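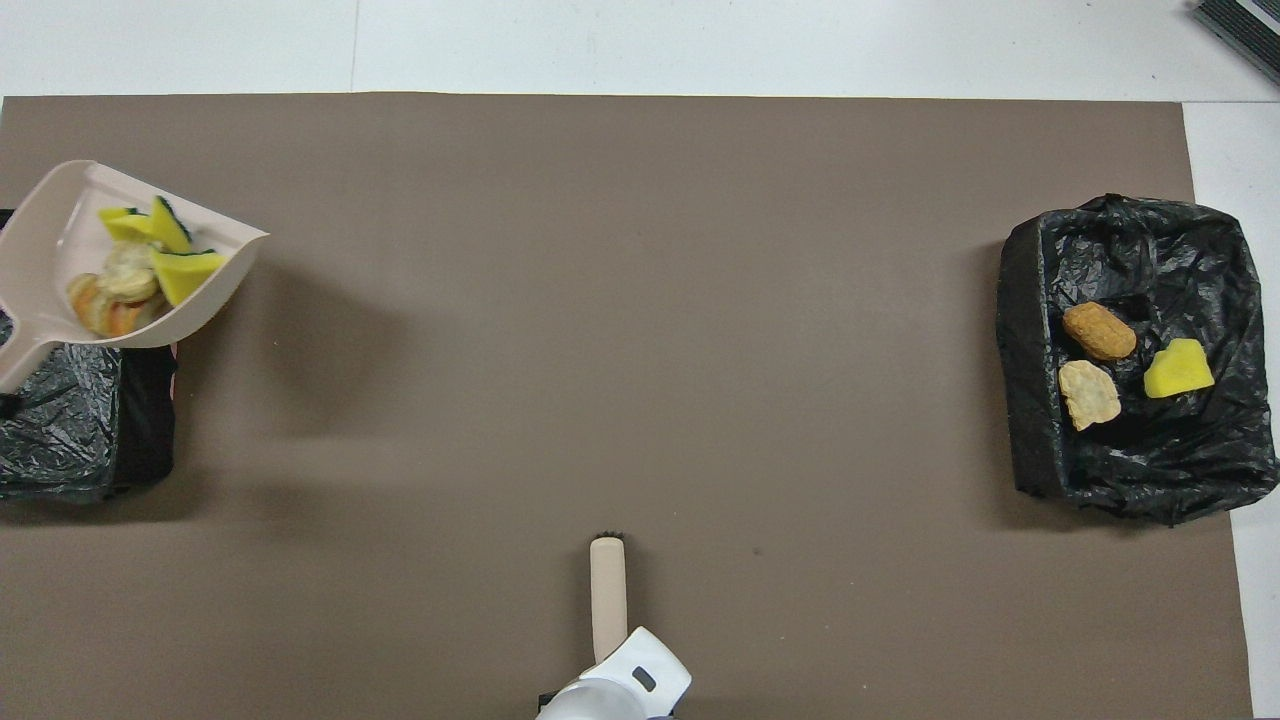

How the Sweeping Station Is Looked After
Coltcombe Learning Pages: Machines at Work
For readers ages 8 to 12
Page reviewed 10/05/2025

The Sweeping Station at Coltcombe is a table with two robot arms. The arms practice a job that most people learn at home: they use a small brush and a dustpan to clear trash and put it in a bin. The station belongs to the Seseseo project and is kept in the Grīnberga Room on the ground floor.

Visitors usually ask what the robot can do. This page answers a different question, which is how the station is made ready and how it is kept in good working order. A machine that cleans still needs people to clean it.

What is a robot cell?

Engineers use the word "cell" for a robot and everything it needs to do one job. The cell at Coltcombe includes the two arms, the table, the mat on top of the table, the bins, and the tools. It also includes the computer that sends instructions to the arms and the red stop button that staff keep within reach.

If one part of a cell is changed, the other parts may have to be changed too. A taller bin, for example, might be in the way when an arm swings across. For this reason the staff treat the cell as one large machine, even though many of its parts could be bought in an ordinary store.

Getting the table ready

Preparing the station takes 17 minutes when everything is in its proper place. The arms are switched off while people are working at the table.

First, the white tabletop is wiped and left to dry. The mat is then laid over it and pressed flat. The mat is plain and brownish, and it has no shine. Shiny surfaces reflect the ceiling lights, and a bright reflection can look like an object to a camera. A wrinkle can cause trouble as well, as the bristles may catch on it.

Next come the bins. Each one is lined with a black plastic bag, and the top of the bag is folded over the rim. Staff push the bag down inside with a closed hand so that air is not trapped underneath. A bag full of air rises up like a pillow, and trash rolls off it.

The dustpan and the brush are checked before they are put out. The dustpan must have a straight front edge. If the edge is bent, small pieces slip under it. The brush must have all of its bristles, and its handle must be clean and dry. A gripper can lose hold of a greasy handle just as a hand can.

Last of all, the practice trash is chosen. Pieces of yellow kitchen sponge are useful because they are light and do not break. Food scraps are harder to sweep. A cracker leaves crumbs, and a rounded piece may roll away from the brush. The project allows up to 100 grams of trash on the mat at one time.

Looking after the grippers

A gripper is the part of a robot arm that takes hold of things. It does the work of a hand, although it does not need five fingers to do it. A gripper with two fingers can hold a handle by pressing from both sides.

Of all the parts of the station, the grippers get dirty the fastest. They work close to the mat, where there are crumbs and dust. After each session the fingers are opened wide and wiped with a soft cloth. Staff then look at the places where the fingers touch a handle. A smooth, worn spot on a finger is written down in the logbook, and the finger is replaced if the spot grows.

The fingers are also tested. A staff member tells the gripper to close on a small block, hold it, and let go. If the block tips to one side, the fingers are not lined up and must be adjusted with a screwdriver.

Looking after the joints

Each arm bends at its joints, much as a person's arm bends at the elbow and the wrist. Inside a robot joint there is a motor, along with gears that pass the motor's turning force to the arm. There is also a sensor, a device that tells the computer how far the joint has turned. 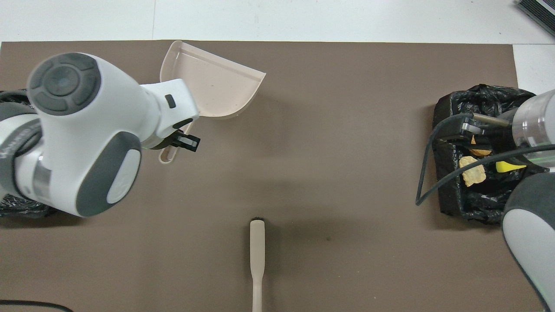
Gears rub against one another, so they need grease. At this station the grease is checked after every 2000 hours of work. Between those checks, the staff listen. A healthy joint hums at the same pitch each time it makes the same move. A clicking or grinding sound means that the arm must be stopped and the cover opened.

The computer must also know exactly where each joint is. Over time, its record can drift away from the truth by a very small amount. To correct this, both arms are moved to a resting position called "home," and the computer is told to begin measuring again from there. This is called calibration. You may have done something similar if you have set a kitchen scale back to zero before weighing flour.

Looking after the cables

Cables carry power and messages. Some of them run along the outside of an arm and must bend whenever the arm bends. A cable that is too tight can be pulled loose. One that is too slack can snag on the side of a bin.

Staff check the cables by moving each arm slowly by hand while the power is off. They watch the cable through the whole movement and feel along it for cuts or flat places. A damaged cable is never wrapped in tape and put back to work. It is taken off and a new one is fitted.

A repair from the logbook

The logbook is a notebook in which every check and every repair is recorded. The entry below was made in May by the team from the Bivden workshop, who repair the station.

Sweep 1159. Right arm stopped above bin. Computer reported no signal from gripper. Power off. Found plug at wrist partly pulled out. Cable loop too short. Plug cleaned and pushed in, loop made longer, clip moved. Arm sent to home position and calibrated. Block test passed.

Notice that the team did more than push the plug back in. They looked for the cause, found that the loop was too short, and corrected that as well. Without the second step, the plug would probably have come out again.

Safety rules for visitors

Stay behind the yellow line while the arms are switched on, even if they are not moving. A robot that is standing still may be waiting for its next instruction.

Do not put anything on the mat or into the bins. Food wrappers and tissues should go in the trash cans by the exit.

Tell a member of staff if you hear an unusual noise from the station or see something fall from the table.

Words to know

Calibration: setting a machine so that its measurements are correct.

Cell: a robot together with all the things it needs to do a job.

Gripper: the part of a robot arm that takes hold of objects.

Joint: a place where an arm can bend or turn.

Sensor: a device that measures something and sends the result to a computer.

Something to try at home

Ask an adult for a dustpan, a hand brush, and a few pieces of dry sponge. Sweep the pieces into the dustpan with your eyes open, and then try again with your eyes closed. Write down what went wrong the second time. Then try sweeping a cracker, and see how many strokes you need before the crumbs are gone.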